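Why I stopped buying training binders

Last March I paid $619 for a project management course in a box. It came from an outfit called Kairys, it weighed more than my dog, and it had 300 pages of slides printed three to a sheet. I teach evening classes to working adults, so I figured it would save me my weekends. It ate them instead!

The trouble starts with the case studies. Every one of them is about a company building a bridge or launching a satellite, and my students run stockrooms and dental offices. I spent hours swapping in stuff they'd recognize (moving a filing room, getting a new phone system in before the old contract runs out), and by the end I'd rewritten pretty much the whole middle section.

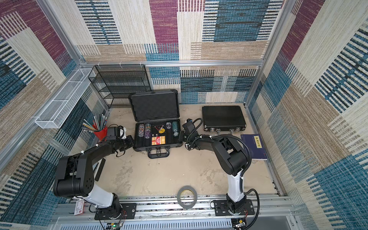 Patchwork panels in maroon, blue and cream, with aluminum posts at the corners.

Then there are the quizzes. I'm sorry, but knowing the five names for a schedule chart doesn't mean you can tell your boss the date is going to slip. I'd trade all 25 of those quizzes for one good hour of people practicing that conversation out loud, badly, and then trying again.

Rainer Haberkorn, who had my room before me, taught the whole course off a legal pad. I used to think that was lazy. Now I've got my own legal pad and I like my classes a lot better, and people stay late to argue about budgets, which never happened with the binder.

I do get why schools buy the packages. An auditor wants to see paper, and a new teacher wants something to hold on to that first night. Fine. Buy one, keep it on the shelf, borrow the sign-in sheets. Mine are pretty nice sheets.

20 November 2007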